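Evaluation of the Plisent Tabletop Arm Kit for Small Tableware Handling

Stefaniia Nazarenko
Project report, Automation Laboratory, Clesdale

5 min read

1. Purpose

The laboratory was offered the Plisent tabletop arm kit on a trial license ahead of a purchase decision in August. The kit is sold by Brunero as a complete package: arm, two-finger gripper, controller, mounting plate, and a software environment for teaching and replaying motions. The sales material names light sorting and kitchenware handling as intended uses. This project tested whether the kit can be set up by students without vendor support and whether it can pick up small bowls placed among larger ones.

The comparison baseline was the procedure written by Hämäläinen for the older arm in the same laboratory. That procedure was followed where the Plisent software allowed it. Deviations are noted in section 3.

2. Setup

Unpacking, mounting, and first power-up took 2 hours. The mounting plate has slotted holes, and the screws supplied were long enough for our table. The controller found all joints on the first start. The printed manual covers the mechanical part well but refers to an earlier version of the software, so the menu names in chapters four and five do not match the screen. The correct names were found in the built-in help.

Calibration uses a flat card with printed markers. The arm must be moved by hand to 8 positions, and the software rejects the whole set if one of them is too close to another. It does not say which one. We repeated the calibration twice before it was accepted. A message naming the rejected position would have saved most of that time. 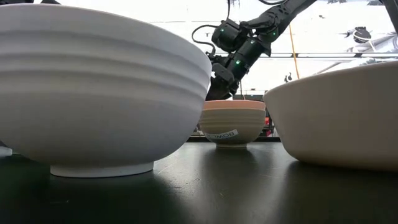
Grasp approach was the main subject of the tests. The kit offers two modes: a side approach, in which the open gripper moves in parallel to the table, and a top approach, in which it descends over the rim with one finger inside the bowl. The software selects the side approach by default for any object with a foot. This default is unsuitable for a crowded table. With the small labeled bowl standing between two much larger ones, the gripper has to point downward and come in from above, and the free space on either side of the target matters less than the clearance over the large rims. The default was therefore overridden for all recorded runs. The override must be set again each time a program is loaded, as it is not saved with the file.

3. Test procedure

Each run consisted of one pick, one lift, and one placement on a marked area of the table. A run was counted as successful if the bowl was placed upright inside the area without touching any other object. Runs were grouped in blocks of 10, with the target bowl moved between blocks and the larger bowls left in position. The total was 200 runs.

Hämäläinen's procedure calls for a pause at the top of the lift so that slipping can be observed. The Plisent software has no pause command in replay mode. We substituted a very slow upward segment.

4. Observations

Failures fell into two groups. In the first, the inner finger landed on the rim instead of inside it, and the controller stopped on a force limit. This stop worked as the manual describes and no bowl was damaged. Recovery required a manual jog upward and a restart of the program. In the second group, the bowl rotated in the grip during the lift and was placed tilted. Reducing lift speed lowered the number of such cases. Fitting the softer finger pads included in the accessory bag removed them in the blocks that followed.

Repeatability of the arm itself was satisfactory. Most of the position error came from the calibration step, and blocks run directly after a fresh calibration had fewer rim contacts.

5. Assessment

The hardware is adequate for teaching and for light handling trials. The software is the weaker part of the offer, in particular the unsaved approach setting and the calibration message. Both points were sent to Brunero in writing. The reply stated that the approach setting would be stored with the program in the next release and gave no answer on calibration.

Purchase of one kit is recommended, with the soft pads fitted from the start. A second kit should wait until the new release has been tested on the same procedure. The run log and the modified program files are stored in the laboratory's project folder under the kit name.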